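Ruvar College
Department of Interior and Product Studies
Student Project Report: Small-Item Storage at the Shared Study Desk
Submitted 24 August 2022

1. Background

The project was set in April as part of the module on everyday furniture. Students were asked to choose one piece of furniture in regular use at the College and to report on how well it served the people using it. The author selected the shared study desks in Dronel House, and in particular the open wooden organisers that stand on them. Papers, cards and stationery were often found on the desk surface while the compartments were little used, and it was felt that this deserved closer study.

The report covers the organiser itself, the habits of those using the desks, and a short trial of labelled compartments. Seating and lighting were excluded, although both were raised by respondents.

2. The room

The study room is carpeted throughout. The carpet was chosen for quiet and does its job well in that respect, but it has a bearing on storage which had not been expected. Small objects falling from a desk make little or no sound on it. Paper clips, drawing pins and pen caps can lie close to the chair legs for days, and the items handed in at the end of term were mostly of this kind. A loose item on a hard floor is heard and picked up. The author therefore treated the floor as part of the storage problem and included a question on lost items in the survey.

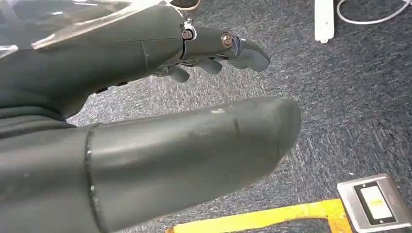 A second-year respondent remarked that the carpet should not be blamed, as things only fell because the desks were too shallow to hold an open book and a pencil case together. The point is fair. Desk depth was not measured for this project, and it would be a sensible subject for a later one.

3. Method

Questionnaires were returned by 27 users of the room. Each was asked what they normally kept on the desk, where they put it when leaving, and whether they had lost anything during the previous term. The author also carried out short observation sessions, each lasting 15 minutes, at different times of day. Notes were taken by hand and no individual was identified in them.

The trial ran for four weeks. In the first half, the organisers were left as they were. In the second half, small paper labels were fixed to the shelves reading "cards", "writing", "loose paper" and "leave free". The labels were held with removable tape so that the wood would not be marked.

4. The organiser

The model in use is known in the College as the Sanna. It is made of pale plywood with the edge grain left visible, and it suits the light wood of the desks. Thin upright and horizontal panels divide it into compartments, arranged in rows. There are no doors or drawers. The open front makes the contents easy to reach, and a user seated at the desk can put something away without standing up.

The weakness lies in the proportions. A compartment that is right for a stapler or a roll of tape is not always right for flat items. A stiff card, for instance, will not necessarily lie flat in the space available. It is pushed in at a tilt with a corner left sticking out past the edge, and there it is liable to be caught by a sleeve. Several respondents reported exactly this - one had given up and kept revision cards in a coat pocket.
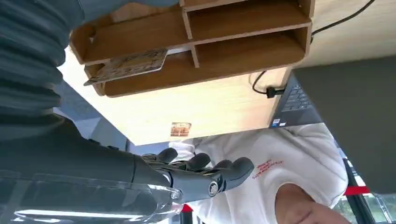

According to one respondent, the answer was a single wide slot along the bottom, "and never mind what happens to the rest of it". Other replies favoured keeping the present divisions and adding a separate tray for flat items. The workshop supplier, Jivard, was asked whether a removable divider could be fitted to the existing units, and replied that it could, provided that the panels were grooved beforehand.

5. Findings

Labelling had a modest effect. Loose paper was put away more often in the second half of the trial, and the "cards" compartment was used as intended on most of the days observed. The "leave free" compartment was filled almost at once, chiefly with wrappers and spent pens. Reports of lost items did not change in any way that could be relied upon.

6. Recommendations

It is recommended that one upright divider in each organiser be made removable, that the "leave free" label be dropped, and that a shallow tray for pins and clips be supplied to every desk. The tray should have a raised lip. A sample tray has been made in the workshop and is held with the project drawings in the departmental store.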